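Staying at Barrientos Cottages: frequently asked questions

Print this page | E-mail this page

Last updated: April

Most of what people ring us about is answered below. If you ring anyway, please do it before 8 pm.

Where are you, exactly?

On the hill behind Mernley, on the side your phone will not take you to. Most maps put us at the old quarry gate, which is locked, and from which you will have to reverse. Ignore the phone once you pass the servo, take the second left after the footy oval and keep going until the bitumen gives up. We are the three cottages with green roofs. If you reach the river you have gone too far and should probably have a swim.

Is the road all right for a normal car?

Yes. It is gravel for the last bit and corrugated after the grader has been, and before the grader has been. Caravans are a bad idea. We have had two attempts and both ended in a conversation with the neighbour's tractor.

What time is check-in?

From 2 pm. Check-out is 10 am, and we do mean the morning. The key safe is beside the door and the code comes by text through Prerkico, our booking system, on the day you arrive. Prerkico also sends a second text asking how you enjoyed your stay, usually while you are still unpacking. We have asked it to stop.

Can we arrive late?

Any time you like. Leave your headlights on while you find the key safe and look out for wombats on the driveway. They have right of way and they know it.

What's in the kitchen?

A proper stove, a kettle, a toaster that does two slices at two different shades, pots, plates, sharp knives, a colander, and every corkscrew anyone has ever left behind. Tea, coffee and milk are supplied. Oil, salt and pepper are supplied. Saffron, despite one memorable phone call, is not.

Where do we buy food?

Mernley has a supermarket, a butcher and the Wikier Bakery, which shuts when it sells out. On a long weekend that can be 9.30 in the morning. Mernley's population is 2,857 and on Saturdays all of them want a sausage roll. The next town with shops is over 18 kilometres further on, and its pies are not as good.

Is there wi-fi?

There is a router, and it has a green light on it. In the evenings you'll be able to send an e-mail or look up the name of that actor. Streaming a film is for optimists. Each cottage has a shelf of DVDs and a cupboard of jigsaws, and the jigsaws are complete except where somebody has written on the lid.

Mobile reception?

Good at the clothesline, patchy on the verandah, none in the bathroom. Guests with teenagers report spending a lot of time at the clothesline.

Do you supply linen?

Sheets, towels, pillows, doonas and tea towels, yes. Beach towels, no, so please don't take the white ones to the river, where the mud is a rich orange and permanent. Extra blankets are in the hall cupboard. The bedding does not match from cottage to cottage, or in the middle cottage from room to room. We like a bit of colour and were never going to be a hotel.

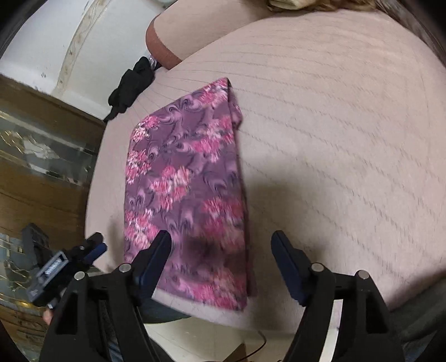 Folded on the bed: purple swirls, pink and white blossoms.

If you have an allergy to wool or feathers, tell us when you book and we'll make the beds up with something else. Telling us at 11 pm also works, but with less grace on our side. There's a washing machine in the shed that all three cottages share. It walks a little during the spin cycle.

Can we bring the dog?

One dog, in the end cottage only, which is the fenced one. The dog is welcome on the floor and the verandah. We know it will be on the couch as soon as you shut the door, so there's a throw for that purpose in the laundry basket, and we would be grateful if the fiction were maintained. No cats. The wrens have enough to deal with.

How hard is the lookout walk?

There are 233 steps, cut by people with longer legs than yours. Allow an hour up and back, take water and wear actual shoes. The view takes in the whole valley and, on a clear day, the quarry gate. The track closes on total fire ban days. So does the barbecue, and no, a camp stove does not count as something else.

Will we see a snake?

Possibly, in the warmer months, going the other way. Leave it alone, keep to the mown paths and shut the screen door.

What about water?

We run on tanks. The dial on the big one is marked in litres and at the end of last summer it read 2,631, which concentrated our minds. Short showers, please. The bath in the first cottage is available from May to September, or whenever the frogs are loud enough.

What if we need to cancel?

More than a fortnight out, you get everything back. Inside a fortnight you get half, unless we re-let it, in which case you get the lot. Rain is not grounds for a refund. We have been praying for it.

What should we do before we leave?

Put the dishes away, take the bin out to the road if it's Thursday, and turn off the heater. You don't have to strip the beds. Leave the key in the safe and scramble the numbers. If you get as far as the bakery and find the key in your pocket, leave it at the counter. They have a jar for them.

Print this page | E-mail this page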